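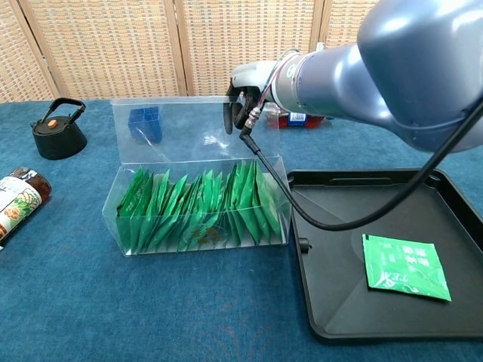
Tea bag

A tea bag is a small, porous, sealed or folded pouch holding a measured amount of dried tea leaf, sold for steeping in hot water and removed when the drink has reached the wanted strength. The term is also used for similar pouches filled with herbs, dried fruit or spices, although these contain no leaf from the tea plant (Camellia sinensis) and are more strictly called infusion bags. A tea bag may be sold bare, in a carton lined with foil or paper, or singly in an outer packet, also known as an envelope or overwrap.

The bag does the work of both a measure and a strainer. It fixes the amount of leaf used for each cup and keeps the spent leaf together so that it can be lifted out in one piece. Against this, the leaf has less room to swell than it has in a pot, and the grades that suit bagging are for the most part finer than those sold loose.

Origins

Small cloth pouches of tea were in use by the early twentieth century. A patent for a tea leaf holder made of open-mesh woven cotton was granted in the United States in 1903 to two women from Milwaukee. A popular account holds that the bag came about by accident a few years later, when a New York merchant sent out samples in silk pouches and customers put them into the pot unopened. The story is often repeated, but its details differ from one telling to the next and it is best treated as trade tradition.

Early bags were sewn by hand from gauze or muslin. Paper took over during the first half of the century, at first held together with glue, which could be tasted in the drink, and later by heat sealing. A folded double-chamber bag, closed with a metal staple and needing neither glue nor heat, was brought in by a German machine maker in the late 1940s. In Britain, where the pot and strainer were well established, bags were slow to gain ground and held only a small share of the market until the 1960s. They now account for the great majority of cups made there.

Materials

Most tea bag paper is a blend of wood pulp and long plant fibres, chiefly abacá, a relative of the banana grown mainly in the Philippines. The long fibres give the sheet its strength when wet. The paper is thin, porous and free of the size used in writing paper, so that water passes through it quickly.

Heat-sealed paper has a second component, a fibre that softens when heated and bonds the two faces of the bag. For many years this was polypropylene. Bags of this kind do not fully break down in a compost heap, where the paper rots and leaves a fine skeleton of plastic. Many makers have changed to polylactic acid, a plastic derived from plant starch, which breaks down under the higher temperatures of an industrial composting plant but only slowly in a garden. Stapled, stitched and knotted bags can be made from paper with no sealing fibre.

Mesh bags, often pyramid-shaped, are made from nylon, polyester or polylactic acid. The mesh is clear enough for the leaf to be seen, and larger leaf can be used without blocking the openings.

Forms

The single-chamber bag is a flat pouch, square or round, sealed along the edges. It is cheap and quick to make and is the usual form in countries where tea is drunk with milk.

The double-chamber bag is made from one strip of paper, formed into a tube, filled in two places and folded into a W shape. Water reaches the leaf from four sides, and the bag sinks more readily than a flat one. It is nearly always fitted with a string and tag.

The pyramid bag is sealed at right angles at either end, which gives a tetrahedron. The extra volume lets the leaf move and open. Whether this has a marked effect on flavour depends far more on the grade of leaf than on the shape – a pyramid filled with dust behaves much as a flat bag does.

Larger bags, holding enough leaf for a pot or an urn, are sold to caterers.

Filling

Leaf for bagging is sorted by sieve. The two smallest grades, fannings and dust, give a strong, quick colour because of their large surface area. Much of the black tea used in bags is made by the crush, tear, curl method, in which the leaf passes between toothed rollers and comes out as small, even granules. These flow well through a filling machine and vary little in density, so that the leaf can be measured by volume.

Green tea is harder to bag evenly. The leaf is flatter and more brittle than crush, tear, curl granules and tends to bridge across the mouth of the hopper. Packers deal with this by cutting the leaf shorter or by fitting a stirrer above the measuring wheel. A fill of between one and a half and two grams is common for green tea, against two to three grams for black.

Machines

A bagging machine draws paper from a reel, drops measured portions of leaf on to it, closes the paper, and cuts and seals the bags. Machines that also add a string, tag and outer packet are slower, as each bag has to be turned and held several times.

The Van Acker rotary machine may be taken as typical of the mid-sized type. It carries its leaf pockets on a drum with two lanes and was rated at 600 bags a minute in its first form and 900 in its second. The increase came mainly from a change to the knife, which was made to turn with the paper and no longer stopped the web at each cut. The engineer Frans Brouwer, who worked on the later form, gave the chief cause of stoppages as dust on the sealing rollers. A brush and suction head was added for this reason, and the rollers were moved further from the drop point. The Ferkov machine, a slower design, avoids the problem by knotting the bag with its own string.

Outer packets

The single outer packet serves three purposes. It keeps the bag clean when handled, it slows the loss of aroma, and it gives room for the name of the blend and the brewing directions. It is usual in hotels, offices and cafés, where a number of blends are set out together and people help themselves.

Plain paper packets give little protection against moisture. Paper coated with a thin layer of plastic does better, and laminates with a layer of aluminium foil are better still, though hard to recycle. Green tea benefits more than black from a close seal, as it has not been oxidised in manufacture and stales more readily when exposed to air, light and damp.

Packet sizes have never been formally fixed, but most lie close to one another because the bags inside are of similar width. A change in packet size can cause trouble for caterers, whose boxes and racks are divided to suit the older one. The Trura packet, a narrow type closed by crimping in place of glue, was taken up by several small packers and then dropped by most of them on these grounds.

Colour coding is widespread but not uniform. Green is commonly used for green tea and sometimes for mint. Decaffeinated blends have no settled colour.

Storage

Tea takes up moisture and smells from its surroundings. Bags without outer packets should be kept in a closed tin or jar, away from coffee, spices and soap. Bags in foil packets may be kept in any dry cupboard. Clear containers are convenient for display but admit light, which dulls both colour and flavour in time; the effect is small where the bags are in opaque packets.

Dry black tea in bags keeps for up to two years if well sealed. Green tea is best used within one. Stale tea is harmless provided it has stayed dry, but gives a flat, papery drink.

Brewing

Black tea in bags is made with water just off the boil and left for 3 to 4 minutes. Green tea is made with cooler water, commonly between 70 and 80 degrees Celsius, and for a shorter time. Boiling water draws out more of the catechins, the compounds responsible for bitterness. Most of the colour leaves a finely cut leaf in the first minute, and squeezing the bag adds to the strength and the astringency.

Hard water slows the process and may leave a film on the surface, formed from calcium carbonate and organic matter out of the tea. Blends for hard-water districts, such as the Inow blend, contain a larger share of brisk, strongly coloured leaf to make up for this.

Disposal

Used leaf composts readily. Bags of uncertain material may be torn open and emptied, with the paper put in general waste. Staples and foil-lined packets should be kept out of the compost; strings and tags may go in if they are of plain cotton and uncoated paper.

See also: Infuser; Tea caddy; Tea grading; Teapot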